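The Second Line of the Estimate

The request was for 144 grippers. Aarti Singhal read the figure twice and put the paper face down on her desk.

"Who wrote this?" she asked.

"I did," said Jitendra Dwivedi. "It is a planning figure."

"What was the plan?"

He took the chair opposite. The plan, he said, was cloth. Femik had agreed to supply handling data for soft goods, and soft goods were slow. A rigid box could be picked up in one way or in another way and the difference was small. A cloth had no fixed shape. Each attempt had to be recorded, and each recording needed a person with a gripper in one hand.

"You do not have 144 people."

"No. We have 53."

Aarti turned the paper over again. She had been in charge of equipment purchasing at Femik for two years and had learned to read an estimate from the second line, where the spares were kept. The second line said: fingers, replacement, pairs, 70. The third line said: fasteners, assorted. There was no quantity against the fasteners.

"Fingers wear," said Jitendra.

"At what rate?"

"Sushil has the rate."

Sushil Srivastava did not have the rate. He had a notebook in which he had written down every finger that had been changed, with the name of the operator, but he had not written down how many hours each finger had been in use. He explained this without embarrassment. He had been asked to change the fingers. The hours had been somebody else's column.

Aarti asked to see the work. They went down by the back stairs, Jitendra first, and Nisha Dixit handed over the recording from the morning session so that they could look at it on her screen before going in. She stopped it at the lift.

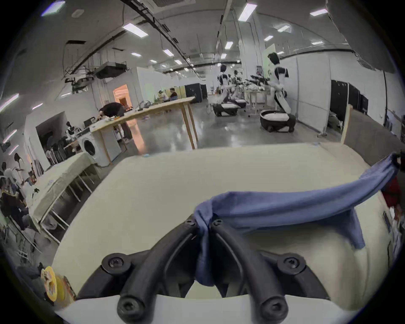
Morning session, cloth handling. Blue cloth held at the fingertips.

"Where is the load?" Aarti asked.

"At the tips," said Nisha. "With cloth it is nearly always at the tips. You gather a bit and pull."

"And the rest of the finger?"

"Just carries it."

Aarti wrote this down. On the estimate the replacement part was the full finger, in one piece, at the Plokia list price. She asked whether the tip could be bought separately. Jitendra said that Plokia did not sell it separately. Nisha said that Eller did, or had done, and that the fit was close.

"Close is a tolerance," said Jitendra. "What is the tolerance?"

Nisha did not know. She thought Madhu might.

Madhu Mittal kept the calibration bench and did not like being visited in a group. She listened to the question, opened a drawer, and laid an Eller tip beside a Plokia finger on a sheet of white paper. She measured both. She measured both again with the tip turned over.

"It would do," she said. "You would need to recalibrate after each change. Ten minutes."

"Whose ten minutes?" said Aarti.

"Mine."

There was a silence in which Jitendra worked something out on the back of his hand with one finger. Ten minutes for every tip, set against the price of the whole part. The tip was cheaper if Madhu's time cost nothing. It was still cheaper if her time was charged at the bench rate, but the margin was thin, and it disappeared if she was ill.

"Teach Sushil," said Aarti.

Madhu looked at Sushil. Sushil looked at the drawer.

"He would have to write down the hours," Madhu said.

The revised estimate was dated 31/05/2021 and ran to a single page. Line one was grippers, 53, with a further 2 held at the bench. Line two was tips, Eller, quantity to be confirmed after one month of recorded hours. Line three was fasteners, and this time there was a number against it. Jitendra had added a fourth line -- calibration training, one person -- and had left the cost blank, as he was unsure which budget it belonged to.

Aarti signed it and sent it upstairs to Katayama, who owned the contract and would pay for most of it. The reply came back the same afternoon. Katayama approved lines one to three. Against line four there was a question mark, in pencil, and below it a request for the wear rate.

She walked down to the bench with the page. Sushil was there, with the notebook open, ruling a new column.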